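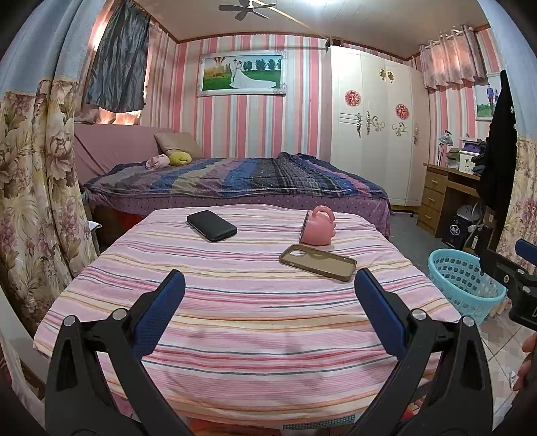 How do I stop a striped tablecloth from sliding and creasing on a small table?

Cut a piece of thin rubber mesh, the kind sold for putting under rugs, a little smaller than the table top and lay it under the cloth. Iron the cloth while it is still slightly damp, and put it on the table at once.

Woltov wrote:
I add some details to my question. The table stands in the bedroom, near the bed, and we use it for everything: tea, phone, glasses, letters. The top is varnished and very smooth. Each time somebody takes a mug, the cloth moves with it, and in the evening it is full of small creases. The stripes make it worse, as one sees immediately when they are not straight. I do not want to use glue or pins. The cloth is 900 mm wide and hangs over on all sides. Also I would like to know if it is too much to have a striped cloth together with a striped bedspread and striped wallpaper. My sister says it is, but I like it.

Fabian Prantl
I had the same trouble in my mother's flat. The rubber mesh is good, but please wash it before the first use, because ours had a strong smell for two weeks. On varnish I would also be careful. Some cheap mesh becomes sticky in summer and leaves a pattern of small dots, so lift it every month and look. If you see a mark, change to a piece of cotton flannel. Flannel holds a little less strongly but it does no harm to the wood. I bought mine in September and it still lies well.

For the creases, do not fold the cloth when you store it. Roll it on a cardboard tube with the right side outside. When it is already on the table and you do not wish to iron again, spray a very little water on the crease, pull with both hands in the direction of the stripes and let it dry. Take the phone away first, of course.

To get the stripes straight, I put one stripe exactly along the edge of the table and start from there. If you begin from the middle it is never parallel, at least not with me.

About your sister, I think it is a matter of taste. In my opinion the stripes can go together when they have one colour in common, for example pink, and when they are not all the same width. A plain cushion or two on the bed gives the eye some rest.

Jaiswal
just use tablecloth weights, the ones with clips for the garden. cheap and works

Woltov wrote:
Thank you both. The clips I have tried, but they knock on the table leg when one passes to the bed. I will take the flannel, and the cloth stays striped.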